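The House Rules
How one small team learned to write things down before letting a robot arm near anything

By Menaka Miah

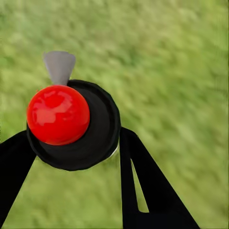
A binder by the door

The first thing Mizanur Selvanayagam handed me when I visited Stenereo was a binder, and the second was a cup of tea, which I was told very firmly to leave on the windowsill. Drinks on the windowsill is rule 2. It comes right after the one about signing the day sheet, and both have been there since the binder was four pages long and lived in a desk drawer.

It runs to 26 pages now. Stenereo tests grasping routines for other companies, mostly in simulation first, where a red ball and a patch of grass cost nothing to replace, and later on the real arms in the back of the building. I had come expecting to write about the arms. I ended up spending most of the afternoon with the binder (and, I'll confess, two more cups of tea).

"People think a simulator is the place where you can be sloppy," Mizanur told me, turning pages with his thumb. "But whatever habits you have in there, you carry them out onto the floor with you."

What goes on the sheet

So the simulated runs get rules of their own, and they're pleasantly plain. Every run has a name a stranger could understand. The person who starts it writes down what the gripper is supposed to do before pressing anything, in one sentence, with no jargon. If the settings change, even a little, it's a new run with a new name. And any routine has to get through 20 runs in a row, with the settings untouched, before anyone may ask for time on a real arm.

That last one caused a fair bit of grumbling. A project called Wuten sat waiting for most of October while its team kept finding one more thing to adjust and starting the count over — and I gather the mood at lunch was not wonderful. Still, they kept the rule, and the Wuten people later helped rewrite the page so it was easier to follow.

Out on the floor

The pages for the real arms are stricter, as you'd hope. One person runs the arm and a second person stands at the stop button with nothing in their hands, not even a phone. Speed is held to a slow setting for the first session. Nobody reaches in to straighten an object while the power is on, however silly it looks lying there on its side.

Clasteck, a client that makes sorting equipment, asked for a copy of these pages last year and now uses its own version, with bigger type and a drawing of a hand on the cover. Mizanur is rather proud of the drawing.

Debnath, the warehouse next door, has borrowed the day sheet too, though over there they mainly use it for the forklifts.

Room for the next page

Changing a rule takes a written note and a week pinned to the corkboard, where anybody can scribble on it. When I visited, there was one note up, asking whether the windowsill rule covered soup. Three people had written yes.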